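TXT 214 Textile Care and Finishing
Week 7 handout: Dimensional change in knitted fabrics
Prepared by Tomás Veloso. Laboratory sessions: Arnaldo Simões.

1. Scope

Knitted fabrics change size in use more than woven fabrics of the same fibre. This handout covers the causes of that change, how it is measured, and how the result is reported. Fibre swelling was dealt with in Week 5 and is not repeated.

2. Causes

Relaxation shrinkage is the release of strain put into the fabric during knitting, wet processing and drying. A cotton single jersey pulled lengthwise on the finishing line will shorten and widen once it is wetted and dried without tension. Most of the change occurs in the first few wash cycles.

Felting shrinkage is confined to wool and other animal fibres. The surface scales allow a fibre to travel in one direction more easily than the other, so agitation compacts the structure. It is progressive and cannot be reversed.

Growth is an increase in one dimension — usually length, in garments hung wet. Report it with a plus sign.

Soft white knit, draped, with a loose peak: 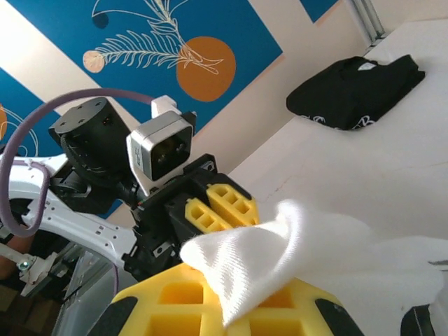

3. Conditioning

Condition specimens flat in the standard atmosphere until the mass is constant. Do not hang them, and do not smooth them by hand before marking. A specimen that has been folded in storage should be left for a full day.

4. Marking and measurement

Cut the specimen square to the wales. Mark three pairs of points in each direction, 200 mm apart, at least 40 mm from any cut edge. Wash, dry and recondition, then measure each pair again to the nearest millimetre. The percentage change is the final length minus the original, divided by the original, times 100. Average the three pairs for each direction and keep length and width separate.

Worked case: the Derurlow jersey measured 200 mm before washing and 186 mm after, lengthwise. The change is minus 7 per cent. Widthwise the mean was 202 mm, a change of plus 1 per cent.

5. Spirality

Single jersey knitted from lively yarn skews after washing, and the side seams of a T-shirt move toward the front and back. Measure the angle between the wale line and a perpendicular to the courses. Plied or steam-set yarn reduces it. Rib and interlock are balanced structures and show little.

6. Points raised in the laboratory

Record the drying method on the results sheet (line, flat or tumble). Figures from different methods are not comparable, and the Torres set from last year was discarded for this reason.
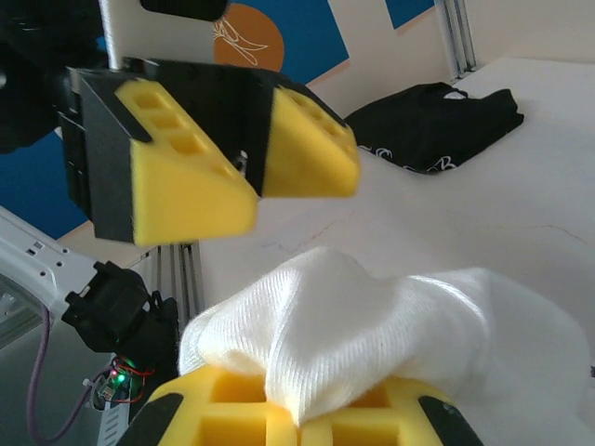 Why is the fabric measured flat and not on a hanger?
A wet or conditioned knit stretches under its own weight, which adds length and removes width. Measuring flat keeps that load out of the result.

Reading: course notes, chapter 7. Results sheets are due at the start of the next laboratory session.

Textile Care and Finishing course page | Contact: Tomás Veloso | Back to top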